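3.2 Surfaces and preparation of the tables

In the first part of the study, people from 338 households told us which surfaces in their home they clean most often. Tables came before floors and before the kitchen sink. For this reason we decided to work only with tables, and to leave the other surfaces for a later paper. A table is also easy to compare between rooms, as it has a flat top, a clear edge and a height at which most adults can work standing.

We used two kinds of covering. The first was no covering, so that the crumbs or the dust lay directly on the table top. The second was a plain white sheet, laid over the table and smoothed by hand. Many of the households in Quintana protect their table in this way when they do work that leaves dirt, for example potting plants, cutting hair or repairing shoes. On a white sheet small dark marks are easy to see, and a person can judge quickly how far they have spread. The same marks on a dark table top were often missed by our raters during the trial in February.

The sheets were bought in one order from Wirley and washed once before use. We did not iron them. Nayara Brito prepared the tables in the morning and Neusa Nogueira checked them before each session, so that the same person did not do both.

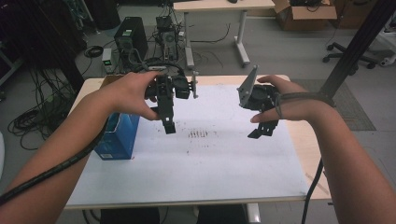 Figure 4. Work table with white sheet. Dark marks lie near the middle of the sheet; a blue open-topped cardboard box stands at the left side of the table.

For the rating, we separated two types of dirt. A "patch" is a group of marks lying so close together that the rater would treat them as one place to clean. "Scatter" means single specks with clean cloth between them. Both types can be present on one sheet, and Figure 4 shows such a case. Raters were asked to give one score for the patch and another for the scatter, and not to make an average of the two. In total 3,149 scores were collected, of which 823 concern scatter only.

The difference matters for the question of when a table is called clean. In the interviews, several persons said that they stop when the patch is gone, even if they still see specks. Others said they would take the sheet off, shake it outside and lay it again, and that they do not look at single marks at all. We did not expect the second answer to be so common, and our first form had no place to write it. The form was changed after the first 200 scores, and these earlier scores are kept separate in the analysis in Section 4.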